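Support ticket: Laundry unloading evaluation, discrepancy in reported success rate
Project: Skillus
Raised by: Arboleda evaluation desk
Assigned to: Jundutance methods support
Opened: 2 January 2020
Status: Resolved, report amended

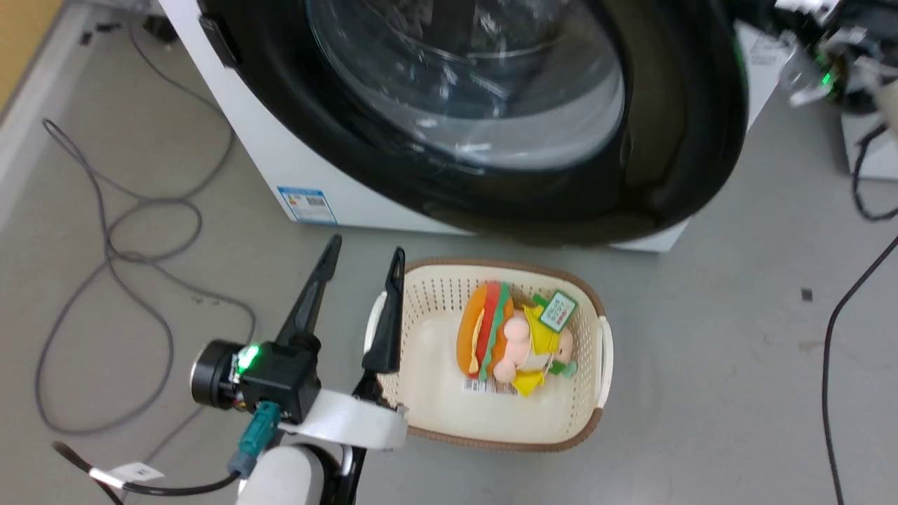 Summary of the request
The Arboleda site repeated the basket transfer evaluation using the Adovik policy and obtained a lower success rate than the one stated in the draft report. The site asked whether the difference arose from the hardware, the trained policy or the scoring method. Both sites had run 39 trials with soft toys as the test items and the washing machine door open at the start.

Entry 1 - Methods support
The site was asked to supply joint logs, gripper logs and head camera recordings for all trials. It was also asked to confirm the software version and the calibration file in use. Scoring sheets were to be sent as completed by hand, without correction.

Entry 2 - Arboleda evaluation desk
Files supplied. The software version matches the one named in the draft report. Calibration was repeated before the first trial and the result was within tolerance. The site noted that both arms were powered throughout, although the draft report does not say whether this is required.

Entry 3 - Methods support
No hardware fault was found. Gripper closing times at the two sites agree closely. The scoring sheets, however, show that the sites applied different rules. The draft report counted a trial as successful if the item was released inside the basket within the time limit. Arboleda also required the basket to remain where it had been placed, and marked 3 trials as failures because a finger had pushed the rim during the approach.

A second difference concerns the time limit. The draft report allowed 30 seconds from the first arm movement. Arboleda started the clock when the start command was sent, and so lost a short period in each trial.

Entry 4 - Arboleda evaluation desk
All trials were scored again from the recordings under the rules in the draft report. The revised figure agrees with the published table. The site asks that basket contact should still be recorded, as it affects later stages of the task.

Entry 5 - Methods support
Agreed. Basket contact will be reported in a separate column and will not alter the success rate. The protocol now defines the start of timing and states that both arms are to be powered. Results collected under the earlier wording should not be combined with new results unless they have been scored again.

Resolution
Cause: scoring rules not fully stated in the protocol.
Action: protocol and draft report amended; revised scoring sheet issued to both sites.
Outstanding: the effect of basket contact on later stages will be reviewed in March under a separate ticket.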